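Sturko House, kitchen and consumables meeting

Minutes, May

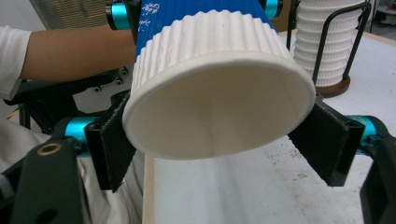 Chair: Ylva Løken
Present: the chair; building services; front desk; purchasing; one member each from the second and third floors
Apologies: cleaning contractor
Start: 14.05

1. Minutes of the previous meeting

Agreed as a correct record, with one change. Under item 4, "lids" should read "sleeves". The lids were never in dispute.

2. Matters arising

2.1 The shelf above the sink on the third floor has been refixed with longer screws. Closed.

2.2 The descaling sheet has been moved to the inside of the cupboard door. The second floor asked for a pen on a string. Building services to fit one.

2.3 The quote for a second water filter has not arrived. Carried forward.

3. Paper cups

3.1 Purchasing reported on the change of supplier from Majimbun to Skukby. The Skukby cup has a corrugated sleeve fitted to it. The Majimbun cup was a plain single wall and people were using two at a time for tea. Purchasing expects the total number of cups used to fall but has no figures yet, as both types were on the shelf for part of the month.

3.2 The third floor reported that cups stored rim up in the open cupboard collect dust from the vent. It was agreed that all cups out of their wrapping will be stored upside down. Sleeves are not to be taken off and kept separately.

3.3 The front desk asked whether stacks could be left in the plastic until needed. Agreed, provided the plastic is opened at the base end and folded back over the stack. Torn wrapping is to go in the general bin.

3.4 Stack height was discussed. The upper shelf takes a stack of 37 cups with the door closed. Building services noted that a stack of this height leans when the door is opened quickly. The third floor did not agree that this was a problem. The chair ruled that tall stacks go at the back of the shelf, against the panel.

3.5 Some cups have been difficult to separate. Twisting the lower cup while holding the upper one by the sleeve was found to work better than pulling. Purchasing will raise the matter with Skukby and ask whether the sleeve position can vary between batches.

3.6 Members were reminded that the Jiller dispenser in the lobby was made for the old cup. Sleeved cups jam in the tube. The dispenser is to be taken down and the holes filled. Until then the front desk will keep it empty and put cups out on the tray.

4. Waste

4.1 Used cups are still being put in the mixed paper bin. The waste contract does not accept them there. They go in the separate cup bin, emptied of liquid, with the lid removed. The sleeve may stay on.

4.2 The cup bin on the second floor holds 60 litres and is full before the evening round. The second floor asked for a larger one. Building services stated that a larger bin would block the lower cupboard door. A second collection at midday will be tried until the next meeting.

4.3 Tea bags have been found in the cup bin again. The label on the lid will be replaced with one in larger type.

5. Reusable mugs

5.1 The second floor proposed buying a set of mugs for meetings. Purchasing supported this. The third floor objected that the dishwasher is almost at capacity by early afternoon and that mugs left in the sink were the subject of item 6 at the last two meetings.

5.2 No decision. The second floor will record dishwasher loads and bring the sheet to the next meeting.

6. Any other business

6.1 The milk fridge on the third floor has been set too cold and the back row froze. The dial is to be left at 2.

6.2 Stirrers: stock remains from the previous order. No further order to be placed until it is used up.

6.3 The front desk asked who holds the key to the lower store. Building services holds it. A copy will be cut for the front desk.

Actions

Building services: pen for descaling sheet (2.2); remove dispenser and fill holes (3.6); arrange midday collection (4.2); copy of store key (6.3)
Purchasing: chase filter quote (2.3); contact Skukby (3.5); new bin label (4.3)
Front desk: cups on tray in lobby (3.6)
Second floor: dishwasher sheet (5.2)
All: cups stored upside down (3.2)

The meeting closed at 14.50. Next meeting in the same room, time to be confirmed by the chair.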